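주류 판매 매장 자율 점검표 (점검자 의견 포함)
바인들리(Bindley) 상가 안 바멜(Vamell) 매장, 4월분

늘 바쁘신 와중에 점검표까지 챙겨 주셔서 고맙습니다. 이번에도 월요일 오전 문 열기 전에 한 바퀴 돌았고, 항목마다 제가 느낀 점을 조금 길게 적어 두었어요. 점수를 매기려는 종이가 아니니 차 한 잔 드시면서 편하게 읽어 주세요.

1. 계산대 연령 확인 안내문
결과: 적합
의견: 두 계산대 모두 손님 눈높이에 잘 붙어 있습니다. 왼쪽 것은 모서리가 조금 말려 있던데, 다음에 새로 뽑으실 때 글자를 한 단계만 키워 주시면 어르신 손님들도 훨씬 보기 편하실 거예요.

2. 신분증 확인 기록
결과: 보완 필요
의견: 한 달 동안 확인하신 건수가 826건이나 되더군요. 정말 애 많이 쓰셨습니다! 다만 판매를 거절한 경우에 사유 칸이 비어 있는 줄이 더러 있었어요. '신분증 없음', '사진 불일치'처럼 짧게라도 남겨 주세요. 나중에 손님과 말이 엇갈릴 때 이 한 줄이 직원분을 지켜 줍니다.

3. 가격표와 할인 표시
결과: 보완 필요
의견: 탈린(Taline) 캔맥주 선반에 지난달 할인표가 그대로 남아 있었습니다. 표에는 1000원 할인이라고 되어 있는데 계산대에서는 정가로 찍혔어요. 돌아보는 동안 바로 떼어 주셔서 현장에서 마무리했습니다. 묶음 할인은 한 병 값도 같이 적어 주시고요.

4. 진열 높이와 적재
결과: 적합
의견: 유리병은 모두 허리 아래 칸에 두셨네요. 창고 쪽 상자도 210cm 선을 넘지 않았습니다. 도수 높은 술을 계산대에서 바로 보이는 자리로 옮기신 것도 참 좋았어요.

5. 어린이 동선
결과: 적합
의견: 과자 진열대와 주류 코너 사이가 지난번보다 넓어졌습니다. 과일 맛 술이 음료수 옆에 섞여 있지 않은지, 물건 채우실 때 한 번씩만 더 봐 주세요.

6. 창고 잠금과 재고
결과: 적합
의견: 응우옌(Nguyen) 물류에서 들어온 상자가 100개 넘게 쌓여 있어서 세는 데 시간이 꽤 걸렸지만, 장부와 딱 맞았습니다. 열쇠 대장도 깔끔하고요. 입고가 몰리는 날에는 뒷문이 오래 열려 있기 쉬우니 상자를 안으로 들이신 다음 먼저 닫고 정리해 주세요. 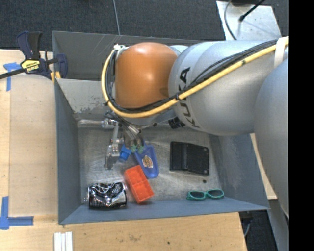

사진: 회색 금속 상자 안으로 들어간 KUKA 로봇 팔

7. 직원 교육
결과: 다음 점검 때 확인
의견: 저녁 시간에 새로 오신 분이 아직 교육 확인란에 서명을 안 하셨습니다. 취하신 손님을 응대하는 부분은 글로만 읽으면 막막하니, 오래 근무하신 분과 한두 번 말로 연습해 보시길 권해 드려요.

다음 점검 전까지 2번과 3번을 손봐 주시고, 7번 서명은 점검표 뒤에 끼워 두시면 됩니다. 궁금한 점은 오후 4시 이후에 전화 주세요.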